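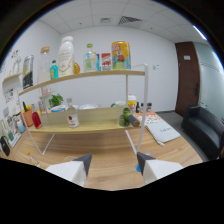 *Two-tier shelf on the oak table, 4th January.*

Back on the limewash trials for the Idby job. Made up three fresh batches from the same tub of putty, which has been standing under water since we finished at Midtbø. Putty is in good order, smooth, no grit when rubbed between the fingers.

Batch A: 200 g putty, thinned to skimmed milk, no pigment.
Batch B: same, plus 14 g yellow ochre.
Batch C: same as B, plus a little raw linseed oil.

The ochre was wetted out overnight in warm water before it went in. Much better than last time, when it went in dry and left brown streaks on the brick. Strained everything through the fine sieve. C still had small beads of oil on top after stirring, so it went back in the bucket and was stirred again until they had gone.

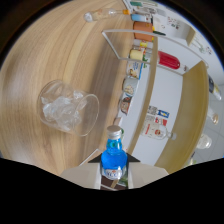
Test panels are the old soft bricks from Rernberg, numbers 156 to 183. A few of them have salts coming through on the back face. Brushed those down and put them at the end of the row so they don't confuse the results. All bricks damped with the spray first. First coat on thin, worked in both directions with the short brush. It looks like nothing when it goes on, as usual. Resist the urge to load the brush.

Second coat tomorrow if the first has turned properly. The shed is cold and I don't want to hurry it. Wet sacking is hung in front of the panels and needs damping again before locking up.

Colour: B on the brick is darker than the Brudville sample, but that one was dry and ours isn't. No point comparing until all the coats are on and it has had a few days. If it is still too strong, halve the ochre and leave the rest alone.

Rub test (dark cloth, ten strokes) on every panel in the first week of February. Write the results on the back of the panel as well as in here. Last year's numbers washed off, so use the wax crayon.

To order: fine sieve mesh, short brushes, another bag of ochre from the same supplier. Check the lid on the putty tub, it doesn't sit flat.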